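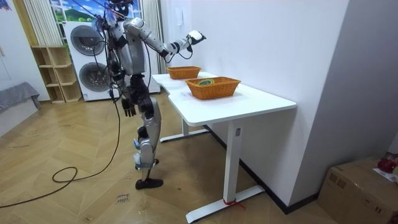

At the desk with the two baskets, open day, Cludanwood.

Hi Prapai,

You asked for a proper update on the Clarnel grant before the next payment goes out, so here goes, and most of it is open day news! We held it on 2018-06-22 and had 180 people through the door, which is a lot for a place with one coffee machine. Lertchai ran the front desk and handed out the schedules, Noemi did the talking, and I stayed near the robot with the stop button and answered whatever came my way.

We ran 11 demonstrations in all. The basket task was the one people stayed for. Two groups from Chaiyaporn came back for a second look (one of them brought sandwiches), and Rüdiger Tiedemann from Trorent asked so many questions about the wrist that Noemi had to move him along so the next group could get in. He wants to come again with two of his engineers, and I said yes before checking with you - hope that's fine.

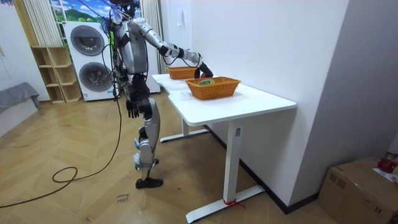 The reaching work is where most of your money has gone since February, so I'll spend a bit longer on it. We picked a home-style room on purpose, with the washer and dryer stacked in the back and shelves next to them, and visitors liked that a lot more than a bare lab. The part I care about is the approach. With the hand out beside the far basket like that, the arm is stretched a good way along the desk, and small errors at the shoulder get big by the time they reach the fingers. Thanakorn rewrote that piece of the controller this spring and I'm really happy with how much calmer it feels to work next to. We still lost 5 demonstrations' worth of practice time the day before to a bad connector, and I'd like to buy spares.

Money is on track apart from the connectors and a slightly silly printing bill. The spending sheet is with Lertchai, who will send it over as soon as the last receipts are in. Next up is the same task with the baskets in new spots, then the Trorent visit once you've given me a yes or no.

Thanakorn Srithong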